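Incidencia: el planificador rechaza el descenso sobre la pieza de la izquierda
Proyecto Vurkunlow – entorno simulado
Abierta por: Yannick Bouvier
Atiende: Lindalva Pacheco
Estado: resuelta, pendiente de fusionar

Mensaje inicial (Yannick)

Hola a todos, y perdonad de antemano la parrafada. Desde que actualicé la rama de planificación el 12 ago 2021, el brazo llega bien a la pose de aproximación, pero en cuanto le pido el tramo recto de bajada el planificador devuelve «start state in collision» y se queda quieto. He lanzado 60 intentos con semillas distintas y 42 terminan igual. Los demás bajan sin queja, y eso es lo que más me despista, porque los objetos arrancan siempre en las mismas poses.

He reinstalado el paquete de mallas, he borrado la caché y he vuelto a la configuración de Alvarado, que antes nos funcionaba. Nada. Si alguien tiene un rato para mirarlo conmigo se lo agradezco de corazón.

Respuesta de Lindalva

Hola, Yannick, muchísimas gracias por contarlo con tanto detalle, así da gusto. Vamos por partes.

Paso 1. Comprobar la escena en el momento del fallo

He cargado tu configuración con una de las semillas malas y he parado la simulación antes de pedir la bajada. A simple vista la pose me parece razonable: la pinza apunta a la mesa sobre el objeto negro pequeño, con la pieza naranja al lado, y la lata verde queda lejos, hacia el otro extremo del tablero. Por ese lado no veo ningún estorbo.

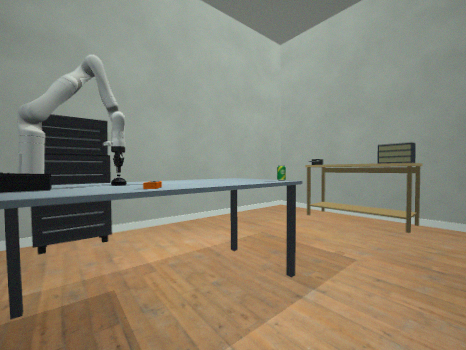

Paso 2. Comparar la escena visual con la de colisión

Aquí sí que ha aparecido algo (¡por fin!). Al activar la vista de colisiones, la pieza naranja sale con una caja envolvente mucho más grande que su malla, tanto que se mete por debajo de la pinza. El módulo de percepción publica la caja con un margen de 30 mm por cada lado, y el planificador le suma después el suyo, de 14 mm. En la rama antigua el segundo margen se ignoraba cuando el objeto ya traía uno; en la nueva se aplican los dos.

Lo de las semillas también tiene explicación. El muestreo de la pose de aproximación deja libre el giro de la muñeca, y con algunos giros los dedos caen fuera de la caja inflada. Esas son las ejecuciones que te salían bien.

Paso 3. Arreglo provisional

En el fichero de la escena, dentro del bloque del planificador:

collision_padding: 0.0
use_perception_padding: true

Reinicia también el servidor de escena después del cambio, por favor, que los objetos ya cargados conservan la caja antigua. A mí se me olvidó la primera vez y perdí un buen rato mirando un registro que no decía nada nuevo – cosas que pasan.

Respuesta de Yannick

¡Lindalva, mil gracias! He repetido los 60 intentos con las mismas semillas y ya no sale el error en ninguno. Me queda una duda: en Dakoldale usan el margen del planificador con objetos que no pasan por percepción, así que no me atrevo a dejarlo a cero en la configuración común.

Respuesta de Lindalva

Haces muy bien en preguntarlo. Déjalo a cero solo en tu escena. He preparado un parche para que el planificador tome el mayor de los dos márgenes en lugar de sumarlos, con una prueba que carga esta misma mesa. En cuanto alguien de Atatby lo revise, lo fusiono y podrás quitar las dos líneas.

Pendiente: revisión del parche y aviso a Dakoldale.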